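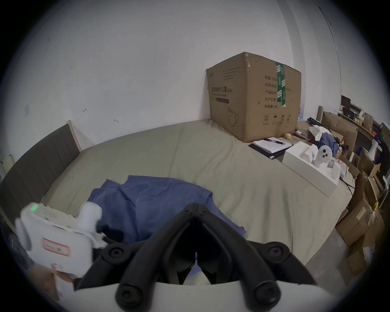
Blue cloth on a made-up bed, with a closed cardboard box at the wall side.

Poltum Bedroom Set

Poltum is a collection of bedroom recordings about clothes and bedding: laying things out on a bed, folding them, stacking them, and putting them away. It covers the bedroom portion of the larger Flonwood household collection. Kitchens and hallways are in separate releases and have their own cards.

Contents

Recordings: 1,127
Labeled segments: 3,492
Separate garments and linens: 258
Rooms: 70

A recording covers one task on one bed. Segments are shorter pieces of a recording, each with a single label such as spread, smooth, fold in half, fold sleeve, stack, or move aside. Segments don't overlap. Gaps between them are left unlabeled.

Garments and linens

Shirts make up the largest group, followed by towels, pillowcases, pants, and children's clothes. Socks are listed by pair. Each item has an entry in items.csv with a type, a main color, and a size class (small, medium, large). Color names are kept simple, so denim blue, navy, and sky blue are all listed as blue. If an item is too crumpled to identify at the start of a recording, its type is taken from a later point where it has been opened out. Items that never get opened out are marked cloth.

Rooms

Beds were used as they were found. Some have padded headboards, some have slatted ones, and a few have none. Sheets were left on and not ironed. Boxes, bags, and other belongings on or near the bed stayed where they were unless the task needed the space, and rooms.csv has a column called clutter for this (none, light, heavy). A sealed box on the bed counts as light.

Files

recordings/ one folder per task
segments.csv start, end, label, item number
items.csv type, color, size class
rooms.csv bed size, headboard, sheet color, clutter

Times are in seconds from the start of the recording. Item numbers are the same across all files.

Known problems

Fitted sheets are often labeled as flat sheets in the first batch. These are being fixed.
Sheet color is unreliable in rooms with warm lamps. Beige and gray get mixed up the most.
Two-person folding is rare and shouldn't be treated as a separate class yet.

Changes

The March update added the clutter column and merged the labels flatten and smooth. Older label files are kept in the folder named old.

Related

Labels were checked with Fisetlow, using the Chaudhary folding list for garment steps. The list is included as folding_steps.txt.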